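Two arms, one board and a lot of tape

Posted 15/03/2019

The second unit is bolted down and the first one has stopped throwing errors, so I can finally write up what we have been doing at Clandska since December. Clandska is the shared workshop I pay into every month. It has a lathe, two decent benches, a kettle and a back room with good light. Olumide Okafor and I have the back room on the understanding that we keep the door shut when the arms are moving.

The project is called Kestura. The plan is a kitchen helper that can put crockery away and take it out again. We are not trying to make it cook. Olumide wanted to start with cutlery and I talked him out of it, as forks are thin, shiny and tend to end up on top of each other. Plates and mugs seemed kinder to begin with.

Most of the early work was carpentry and metalwork. The arms need to be fixed to something that does not flex, and our first stand flexed. You could lean on it with one hand and see the far end move. We scrapped it and started again with heavier legs and a base that sits lower than the table. That fixed the wobble and gave us somewhere to put the cables, which had been lying across the working area and getting in the way.

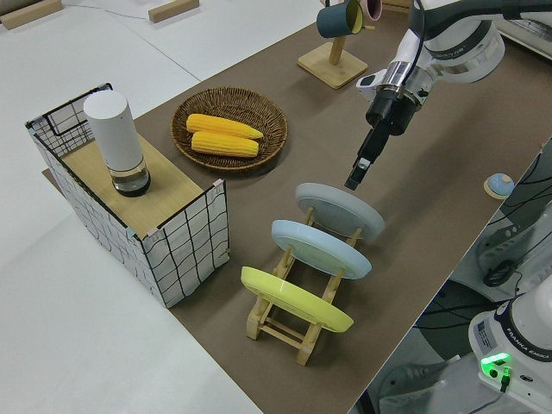 The gripper has taken up most of my evenings. I have been rewriting the approach move, the bit where the arm comes in from above and stops just short of the thing it is meant to pick up. With three plates in the rack and the fingertips waiting over the farthest one, there is not much room to be wrong. If it comes down at a bad angle it touches the rim first and the plate rocks in the slots. The old code went to the point above the plate in one sweep. The new code stops higher up, turns the wrist, then lowers slowly. It takes longer and I don't mind.

The number of runs matters more than the speed. I set a target of 200 approaches without touching a rim before we try closing the fingers on anything. Olumide wanted 1000. We agreed on 200 and said we would look at the log together afterwards. The log is a plain text file with one line per run, and I type a note at the end of the line if anything odd happens. Most of the notes say "slow". A few say "slow again".

The slowness was my fault. I had left a limit in the settings from the first week, when we were both nervous, and forgot it was there. Ayodele Ezeani found it in ten minutes while waiting for glue to dry on his own project. I had been looking in the wrong file for two evenings.

A note on power, as I was asked about it last time. Everything in the back room goes through one switched board by the door. The stop button is on a long lead so that whoever is standing nearest can reach it. We have a rule that nobody puts a hand over the board while a program is running, and a second rule that the person at the keyboard says "going" out loud before pressing the key. It felt silly for a week. Now I do it at home with the microwave.

The layout of the board has changed many times. We began with everything in a straight line, which was easy to program and nothing like a kitchen. Olumide then moved things about until he thought it looked like a worktop somebody might use. After that I measured it all again and made a drawing, and we have tried to stick to the drawing. It is pinned up beside the door. Version 12 is the current one, and there are pencil marks on it already. 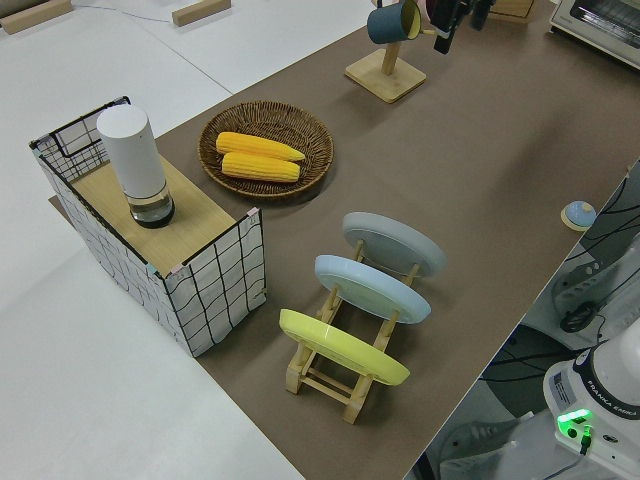
Props are where Olumide has been more patient than me. He wants things on the board that the arm has to work around, and he would sooner make them than buy them. The box with the wavy black grid drawn on its white sides is a stand-in for wire shelving, with a light wooden top so that something tall can stand on it. It makes the arm plan a path over or round instead of cutting straight across the corner. The corn in the wicker basket is there for a later job, where the arm will have to lift one cob without dragging the other along. We have not started on that and I expect it will be harder than the plates.

Tape has turned out to be the most useful thing in the room. We use it to hold panels together while we decide if we like them, and then we never get round to gluing them. I did try a proper corner bracket, printed on the workshop machine. It took most of an evening, came out slightly too small and is now in the drawer with the others.

Mugs are next after plates. The handle is the problem. A plate looks much the same from most directions, but a mug on a peg can hang at any angle and swing when it is nudged. Our thinking is to take hold of the body and lift up and away from the post. Ayodele thinks we should go for the handle. He may be right, and we will try both once the plates are done.

I have also been working on Iyamu, the small program that reads the positions from my drawing and turns them into moves. It used to need a restart every time I changed a number. Now it reads the file again when I save it, so I can shift the rack in the drawing, shift the real one to match, and carry on. It still gets confused if two things share a name. I had two entries called "stand" for most of last week and kept getting moves meant for the wrong one.

Jobs left on the list before we try a proper grip:

Finish the 200 runs and read through the log
Tie the cables down under the edge of the board
Put softer pads on the fingertips and check the clearance again
Rename everything in Iyamu so that no two items match
Redraw the layout in ink

The pads are the one I am least sure of. Thicker pads should be gentler on the glaze, but they use up space between the plates. I have ordered two thicknesses and will cut some of each. Olumide is away next week, so the log will be just me, and I will post the numbers when the runs are finished.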